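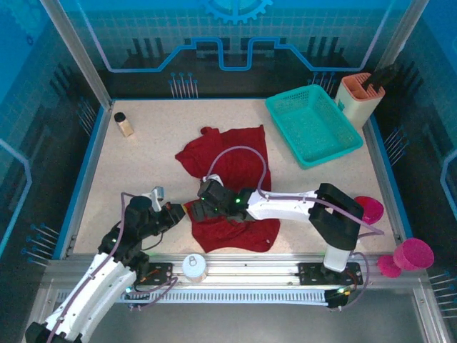
# Right arm drops its wrist when it reaches across the table - cable, payload or settings?

Hello all, first post, so please be kind! I've been building a two-arm cell in our shared workshop in Plidatham since June, with both arms bolted to one aluminum rail along the front of the table. The walls are blue with the circuit-board print (my nephew's choice, and I've grown fond of it).

My trouble is with the right arm. When I send it well out to the left to work on the red cloth, the wrist comes in low. The controller asks for a shoulder count of 1,816 and I read back something smaller, and the error grows the farther it reaches. Close in to the base it's lovely. The left arm runs the same Barta firmware and behaves itself, though I haven't asked it to stretch out nearly so far.

Things I've tried:

- swapped the shoulder servo for the spare (same result)
- re-tightened every bolt on the mounting plate
- homed it from cold on Thursday evening and again after an hour of running

I have the purple cable looping up over the forearm with plenty of slack, or so I thought. Could that be dragging on it? I'd sooner ask before I pull the whole thing off the rail again, as it took me a full evening to get it square the last time.

Thanks so much,
Leokadia Zalewska

---

## Answers

**skaladow_shed** - *marked as helpful*

Welcome, Leokadia! It's a nice tidy rail, and I'm a bit envious of that cable channel along the front.

I'd leave the bolts alone for now. An error that grows with reach and disappears near the base sounds to me like gravity load on the shoulder, and a second servo of the same model will sag by the same amount. Before you buy anything, try this:

1. Move the arm to its farthest reach with the gripper clear of the cloth, then write down the commanded and actual counts.
2. Support the forearm lightly with your hand (keep your fingers out of the elbow, please) and read the actual count again.
3. If it climbs back toward 1,816, you've found your sag. Raise the position gain on the shoulder a little at a time, and stop as soon as you hear it buzz.
4. Unclip the purple cable from the forearm, hold it up out of the way and repeat the first step.

My own build was short by 36 counts at full stretch, and more gain plus a small gravity offset in the config took care of nearly all of it. Check the supply voltage at the servo end too, while the arm is holding still. Mine was drooping on a long thin lead and I spent a whole weekend blaming the gearbox, bless it.

**viltby_ron**

Had the same thing. Bought a bigger servo. Works fine now, never did find out why.

**Leokadia Zalewska** (original poster)

Thank you both! I did the hand test, and the count came up almost the whole way, so sag it is. Holding the cable made no difference that I could see. I'll go gently on the gain this week and post the numbers once I have a set I trust.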